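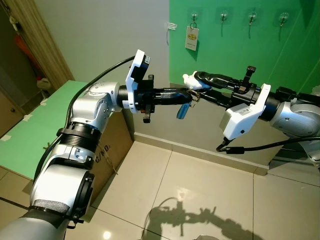 A Key and Tag Station for the Shared Workroom

Student project report
Category: Student Work > Design and Technology
Reading time: 4 min
29/10/2019

Background

The workroom on the ground floor of the Ung building is used by 103 students over the year. Lockers, the tool cabinet, the storeroom and the bike cage each have their own key, and until May the keys lived in a drawer by the door. Some had tags and some did not. People tried one key after another, and the storeroom key went missing twice in a term.

Our group was asked to propose a fix that cost little, needed no drilling and could be taken down at the end of the lease. The work ran for nine weeks.

What we looked at first

We started with a lockable key cabinet from the Plollix catalogue. It was tidy but it had to be screwed to the wall, and the combination would have been written on a sticky note within a day. We also tried a shallow tray divided with cardboard. The tray was quick to use but keys drifted between sections, and it did not show at a glance what was missing.

Hooks on the wall won out. A bare hook can be read from the doorway, and a key goes back on it in one movement.

The wall

The hooks went on the bright green panel, beside the light grey wall. We chose adhesive hooks with clear round bases and set them in a horizontal row. The green makes a white hanging tag easy to pick out, and the smooth face of the panel takes adhesive better than the painted wall next to it. Paint came away with the first test strip we pulled off the grey side.

Surface preparation mattered more than the brand of hook. We wiped the panel with alcohol, let it dry, pressed each base for 30 seconds and left it overnight before hanging anything. Two hooks that we loaded straight away let go by the next morning.

Spacing took three tries. At 4 cm the tags overlapped and two keys came off together. At 8 cm the row was longer than we wanted. We settled on 6 cm between centres.

Rings and tags

Each key gets a small ring and a flat tag. The gold-coloured ring with a light blue rectangular tag was the version most people in our trial preferred. It hangs clear of the hand when the ring is held at the top, so the tag can be turned and read without letting go. Round tags spun too freely and thick foam floats sat badly against the wall.

Very small rings were a nuisance. They had to be tipped to pass over the end of the hook, and people with cold hands or gloves gave up and left them on the bench. A ring with an inside width of 25 mm went on first time in most of our tests.

Results

We kept a sign-out log for five weeks after the hooks went up. No key was lost in that time. Keys were left on benches overnight on four occasions, all of them in the first two weeks. Users said the colour of the tag helped more than the writing on it - several never read the writing at all.

Problems still open

Tags swing when the door is opened hard, and a light ring can creep toward the tip of the hook. A hook with a deeper curve would help, but we could not find one with a clear base. We have not tested the adhesive through a full summer, when the room gets hot. The spare keys are also still in the drawer.

Next steps

The group taking over from us plans to add a second row lower down, within reach of a seated user, and to try the Osaron tags with a raised edge that can be told apart by touch.

Related reports
- Labelling Shelves in the Trurico Storeroom
- A Folding Drying Rack for Small Flats
- Bench Lighting on a Student Budget
- Sorting Offcuts by Length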